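ロボットの手は、どうやって物をつかむの？
ムトゥダール・ロボットクラブの「箱のなかみ」チャレンジ

読みもの　小学校中学年から

つくえの上に、えんぴつと消しゴムとコップがあるとします。「えんぴつを取って」と言われたら、みなさんはすぐに手をのばして、ひょいと取ってしまいますね。考えこむ人は、あまりいないと思います。テレビを見ながらでも、友だちとおしゃべりをしながらでも、ちゃんと取れてしまいます。

では、同じことをロボットにたのんだら、どうなるでしょう。

ムトゥダール・ロボットクラブは、中学生と高校生が放課後に集まって、ロボットの腕を動かす勉強をしているクラブです。毎年、秋になると「箱のなかみ」チャレンジという大会の準備がはじまって、11月の本番まで、みんなとてもいそがしくなります。名前だけ聞くと、福引きかくじ引きみたいですよね。けれど、やってみるとこれがなかなか手ごわくて、中学生も高校生も、うんうんうなりながら取り組んでいるのです。

きょうは、このチャレンジの話をしながら、ロボットが物をつかむしくみを、ゆっくり見ていくことにしましょう。むずかしい言葉も少し出てきますが、出てくるたびに立ち止まりますから、だいじょうぶですよ。

「箱のなかみ」チャレンジのルール

ルールはわりとかんたんです。ふたのない箱の中に、形のちがう物がいくつか入っています。ロボットの腕を動かして、言われた物をつかみ、箱の外へ出して、決められた場所にそっと置く。それだけです。

持ち時間は、1回につき4分。「そんなにあるの？」と思った人もいるでしょう。人間の手なら、4分もあれば全部出して、もう一度しまって、お茶まで飲めそうです。ところがロボットの腕は、箱のかべにぶつからないように、となりの物をはじきとばさないように、ゆっくり気をつけて動かなければなりません。はじめての年のチームは、1つめの物の上でうろうろしているうちに時間が来てしまうことも、めずらしくないのです。

それから、「そっと置く」というところも、みんながよくわすれる大切なルールです。つかむことばかり練習していたチームが、本番でやっと持ち上げて、わあっとよろこんだとたんに高いところでポトンと落としてしまった、ということがありました。見ていた人も「ああ！」と声をあげてしまいましたよ（そのチームは次の年、とてもていねいに置けるようになって帰ってきました）。

ロボットの腕には「かんせつ」がある

自分の腕を、ちょっと動かしてみてください。かたがまわりますね。ひじが曲がりますね。手首も、上下に動いたり、ねじれたりします。こういう、曲がったりまわったりするところを「関節（かんせつ）」といいます。

ロボットの腕にも関節があります。ひとつひとつの関節にはモーターが入っていて、「右に少しまわれ」「もう少し曲がれ」という命令を受けて動きます。たくさんの関節がいっしょに動くと、腕の先を前にも後ろにも、上にも下にも持っていけますし、ななめにかたむけることもできます。

ここで、こまったことが起こります。腕の先をまっすぐ下におろしたいだけなのに、どの関節をどれだけ動かせばよいか、ひとつひとつ決めなくてはならないのです。ためしに、人さし指の先を、かべにそってまっすぐ下におろしてみましょう。指の先はまっすぐでも、ひじやかたは、ずいぶんいろいろに動いているはずです。みなさんの頭は、この計算をいつのまにかすませてくれています。すごいことですね。

ロボットの場合は、コンピューターがこの計算をします。クラブのみんなは、「腕の先をここへ」と場所を教えるだけでよいこともありますし、関節をひとつずつ動かして、どんなふうに動くかをたしかめる日もあります。入ったばかりの人には、まず、ひとつずつ動かすほうをやってもらいます。めんどうくさいのですが、これをやっておくと、腕がどちらへまがりたがるのか、だんだん体でわかってくるのです。

手は「グリッパー」といいます

腕の先についている、物をつかむための手を「グリッパー」といいます。英語で「つかむもの」というような意味です。

グリッパーには、いろいろな種類があります。2本の指ではさむもの、3本の指でつつむもの、掃除機のようにすいつくもの。ふくらんだりしぼんだりする、やわらかいふくろでできたものもあります。人間の手のように5本指のロボットの手もあるのですが、指がふえると、動かし方を考えるのもぐんとたいへんになります。はさむだけの手でも、工夫すればずいぶんたくさんの物がつかめるんですよ。

みなさんも、親指と人さし指だけを使って、身のまわりの物を持ち上げてみてください。えんぴつは持てますね。ノートも、はしをつまめば持てます。では、ボールはどうでしょう。お茶わんはどうでしょう。どこをはさめばよいか、さっきより少し考えませんでしたか。その「少し考える」ところが、チャレンジでいちばんおもしろいところなのです。

何をつかむか、どこをつかむか

練習では、わざと形のちがう物をいっしょに箱に入れます。同じ形のつみ木ばかりだと、つかみ方をひとつおぼえたら、それでおしまいになってしまいますからね。

たとえば、下の写真の練習では、灰色の箱の底に、ヒョウがらの帯がまかれた白いつつ、クリーム色のうつわ、黄色い細長い道具、それから赤い細長い物が入っています。色も形も、みごとにばらばらです。オレンジ色の大きな関節の下にグリッパーがあって、黄色い道具の上に来ていますね。細長い物は、どこをはさむかで、持ち上げたときのようすがすっかりかわってしまうので、クラブのみんなもここで長いあいだ相談します。

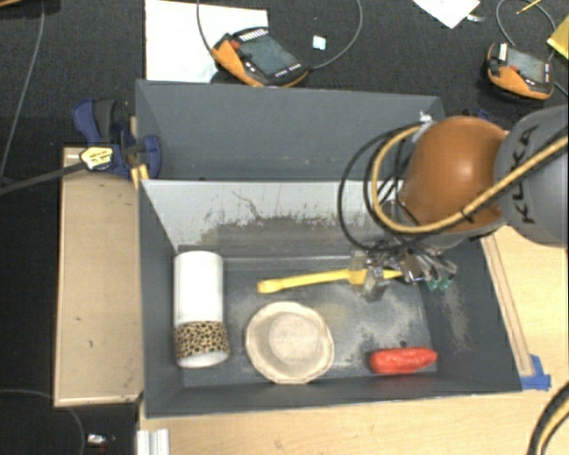
細長い物のつかみ方

さて、細長い物のはしっこをつまんで持ち上げると、どうなるでしょう。えんぴつでやってみるとよくわかります。はしのほうをかるくつまむと、反対のはしが、くるんと下にさがってしまいますね。

物には「重心（じゅうしん）」という、重さのつりあう場所があります。指を1本だけ横に出して、その上に定規をのせてみましょう。長さのまんなかあたりに指があると、うまくつりあって落ちません。そのつりあったところのあたりに、重心があります。

けれども、いつもまんなかとはかぎりません。スプーンやハンマーのように、かたほうが太かったり重かったりする物では、重心は重いほうに近くなります。だから「まんなかをつかめばよい」とおぼえてしまうと、持ち上げたときに、ぐらりとかたむくことがあるのです。

クラブでは、ロボットを動かす前に、まず自分の指でつりあうところをさがします。さがせたら、ロボットにもその近くをつかませてみます。もし重心の近くがうつわの下にかくれていたり、かべに近すぎて指が入らなかったりしたら、別の場所をえらびます。少しかたむいてもよいから安全に取れるところにするか、先にじゃまな物をどけるか。チームによって考えがちがって、ここでよく話し合いが長びきます。

つつとうつわは、もっとなやむ

つつのような丸い物は、ころがります。上から手をおろして、指の先がちょっとでも横にあたると、ころころと向こうへ行ってしまいます。ですから、指を広めにあけておいて、つつの両がわに同じくらいすきまができるようにおろし、それからゆっくりとじるのがよいとされています。つつが横になっているときは、つつの向きに合わせて、手首をくるりとまわすこともわすれないようにしましょう。

うつわは、また別のなやみです。丸ごとはさもうとすると、指のひらく広さが足りないことがあります。そんなときは、ふちだけをつまみます。1本の指をうつわの内がわに、もう1本を外がわに入れて、ふちをはさむのです。おうちで、お茶わんやプリンの入れ物を（からっぽになってからですよ！）同じようにつまんでみてください。意外としっかり持てるでしょう。

では、ふくろのように、やわらかくて形がかわる物はどうでしょうか。強くはさめばつぶれますし、弱いとすべって落ちます。はさんだとたんに形がかわってしまうので、さっきまで見ていた形は、もうあまりあてになりません。やわらかい物は、大人の研究者もまだいっしょうけんめい研究しているところです。

力かげんの話

ぎゅっとにぎれば落とさない。これはそのとおりなのですが、ぎゅっとにぎるとこわれる物もあります。たまごを思いうかべてみてください。

クラブには、力かげんの練習のために「ポリッツの重り」とよばれている道具があります。ポリッツというのは、クラブのとなり町にある小さな工房の名前で、そこでつくってもらったので、いつのまにかこうよばれるようになりました。重さは425グラム。中身の入った大きめのかんづめくらい、と思ってもらえばよいでしょう。表面がつるつるのものと、ざらざらのものがあって、どちらも同じ重さです。

同じ重さなのに、つるつるのほうは、ざらざらのほうより強くはさまないと持ち上がりません。物と物がこすれるときに、すべるのをじゃまする力がはたらくからで、これを「摩擦（まさつ）」といいます。ざらざらのほうは摩擦が大きいので、少ない力ですむのですね。グリッパーの指先にゴムをはることがあるのも、摩擦を大きくするためです。

びんのふたがあかないとき、輪ゴムをまくとあきやすくなることがあります。あれも、同じ摩擦のおかげです。ロボットの勉強をしていると、台所のことまでわかってくるのが楽しいところですよ。

箱が動くと、全部やりなおし

もうひとつ、見落としやすいけれど、とても大事なことがあります。箱の場所です。

ロボットに「前に教えた場所へ行って」とたのむと、ロボットはその場所へきちんと行きます。何度たのんでも、同じところへ行ってくれます。これはロボットのとくいなことです。ところが、だれかのひじがあたって箱が少しずれていても、教えられた場所しか知らないロボットは、前と同じところへ行ってしまいます。物のない床をつかんだり、箱のふちにコツンとあたったりするわけです。

そこで、箱はクランプという道具でとめておきます。クランプは、木工のときに板と板をはさんで動かないようにする、あの道具です。学校の図工室にもあるかもしれませんね。さっきの写真でも、左がわに青いクランプが見えます。

とめておいても、練習のはじめには箱の場所をたしかめます。クラブでは、つくえのはしから箱までを36センチと決めていて、ものさしをあてて見ます。1年めの人が「またはかるんですか」という顔をするのですが、いちど箱がずれたまま練習して、午後がまるまるむだになった年があり、それからはみんな、だまってはかるようになりました。

カメラで箱の中を見て、物の場所を自分で見つけるロボットもあります。これなら箱が少しずれても、なんとかなりそうですね。ただ、うつわのかげにかくれた物や、ぴかぴか光る物は、カメラにとっても見つけにくいのです。クラブの上級生のチームは、「スキノウ」と名前をつけたプログラムで、このむずかしい見つけ方に挑戦しています。明るい昼間はうまくいくのに、夕方の5時ごろ、窓からの光がななめに入ってくると、とたんにまちがえるのだそうで、今年はカーテンをしめたりあけたりしながら、何がいけないのかをしらべています。

安全のための約束

ロボットの腕は、見た目よりもずっと力があります。そして、目の前に人がいても、気づかずに動いてしまうものもあります。ですから、クラブには安全のための約束があります。

ひとつめは、腕が動けるようになっているあいだは、箱の中に手を入れないこと。落ちた物をひろいたくなっても、がまんです。まず腕を止めて、「止めました」と声に出して、ほかの人が「はい、止まっています」と返事をしてから手をのばします。

ふたつめは、動かす人がかならず声をかけること。「動かします」と言って、まわりの人が一歩さがってから、はじめはゆっくり動かします。

みっつめは、何かおかしいと思ったら、だれでも、いつでも「止めて！」と言ってよいこと。入ったばかりの人でも、見学の人でもかまいません。まちがいだったとしても、だれもおこりません。止めてしらべて、何もなければ、また動かせばよいだけのことですからね。

おうちや教室でやってみよう

ロボットがなくても、「箱のなかみ」チャレンジはできます。ふたりか、それよりたくさんで遊んでください。

用意するもの
あさめの空き箱
形のちがう、われない物（スプーン、紙コップ、ラップのしん、丸めたくつ下など）
わりばし、またはトング
目かくし用のハンカチ

やり方
まず、箱の中に物を入れます。ひとりがロボット役になって、トングを持ち、目かくしをします。もうひとりは、命令をする役です。
命令をする人は、「右へ」「もう少し前へ」「下へ」「ひらいて」「とじて」のような、みじかい言葉だけを使います。「スプーンを取って」と言ってはいけません。ロボット役の人は、言われたことだけをして、気をきかせないようにします。これが、やってみるとむずかしいのです。
うまく箱の外に出せたら、役をかわりましょう。

はじめはきっと、「右へ」の右が、だれから見た右なのかで、けんかになりそうになると思います。クラブでも毎年そうなります。そうしたら、いちど手を止めて、ふたりで右を決めてください。「少し」というのはどれくらいなのかも、決めておくとよいですね。そうやって決めていったことを紙に書いておくと、それはもう、りっぱなプログラムのはじまりです。

なれてきたら、箱の中の物をかえてみましょう。ボールを入れてみたり、物と物をかさねてみたり。どれがいちばんつかみにくかったか、どこをつかんだらうまくいったか、絵にかいておくと、次に遊ぶときに役に立ちますよ。

クラブの見学について

「箱のなかみ」チャレンジの練習は、小学生のみなさんも見学できます。おうちの人といっしょに来てください。床にケーブルが通っているところがあるので、サンダルではなく、かかとのあるくつをはいてきてくださいね。つかんでみてほしい物があれば、ひとつ持ってきてもかまいません。われる物と食べ物、それからぬいぐるみは、ごめんなさい、おことわりしています（ぬいぐるみの毛が、グリッパーのすきまに入ってしまうのです）。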